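Ticket 438: Sourdough loaves splitting along the side
Product: Skirketti countertop bread oven
Status: Solved
Category: Baking results

What's going on

First off, I love this oven! I've had it since November and it has turned me into the kind of person who feeds a starter before feeding myself. But the last 6 loaves have all burst along one side, low down near the base, and the score on top barely opens. The crumb is fine, the taste is great, and the crust sings when it comes out. It just looks like the loaf tried to escape.

My recipe is the Baxter country loaf from the Helden flour booklet, no changes except a bit more salt. Overnight proof in the fridge, baked straight from cold on the lower rack with the steam drawer filled.

What I've tried so far

1. New blade. I'd been using the same one for far too long, so I was sure this was it. Cleaner cut, same burst.

2. Scoring deeper. I went in at a low angle, a good half inch. The top opened a little more and the side still went.

3. Turning the loaf halfway. The split stayed where it was, on what had been the left side going in.
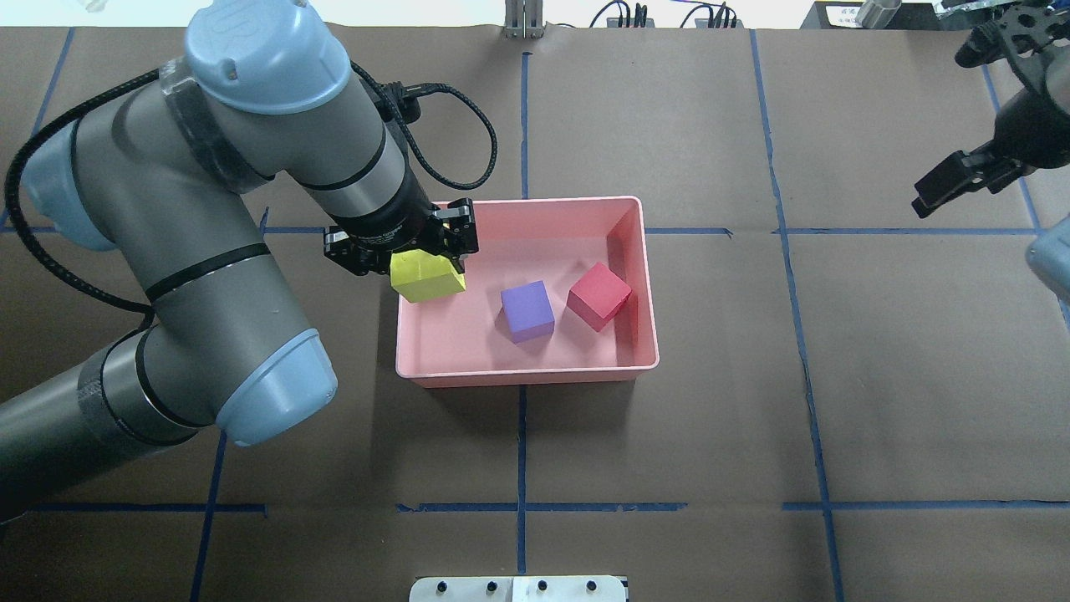

4. Longer proof. I gave it 4 extra hours in the fridge. The split was smaller this time, and I got very excited, and then the next loaf was as bad as ever.

Notes from the Tuesday bake

I finally put an oven thermometer in and left it on the lower rack for the whole preheat. The display said 450. The thermometer said 438 on the right and a good bit hotter on the left, next to the steam drawer. I moved it back and forth three times because I didn't believe it. I also noticed the steam stops very early. When I opened the drawer ten minutes in, it was bone dry, and I'd filled it to the line.

So now I have two suspects, and I can't tell which one to chase. Is the crust setting too early because the steam runs out, or is the left side just cooking ahead of everything else? I'm happy to bake as many test loaves as you need. My neighbors are happy about it too. 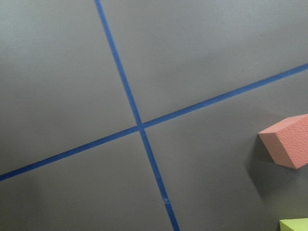 Diruvov replied that both could be true, and asked how much water was going into the drawer. The line on the older drawers is too low for a cold loaf, so the water is gone before the dough has finished rising. The suggestion was to pour in 200 ml of hot water, ignore the line, and move the rack up one slot so the base sits farther from the drawer. Change both for the first loaf, then put the rack back for the second and compare.

Results

Loaf one, rack up, 200 ml: no side split at all. The score opened right up and gave me a proper ear, my first one ever! I may have yelled.

Loaf two, rack back down, 200 ml: a thin crack on the left, maybe two inches long. Much better than before, but still there. So the water was most of it and the rack was the rest.

I've done another two since with the rack up and both came out beautifully. Leaving the rack where it is from now on. 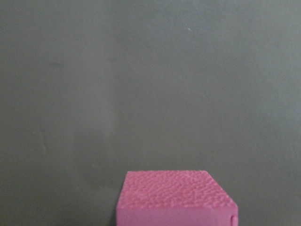

Does the drawer need a refill partway through the bake?
Leave it alone once the loaf is in. The crust needs dry heat for the second half, and opening the drawer lets a lot of it out.

Closed by the customer. Replacement drawer with the higher fill line requested, shipping to the address on the account.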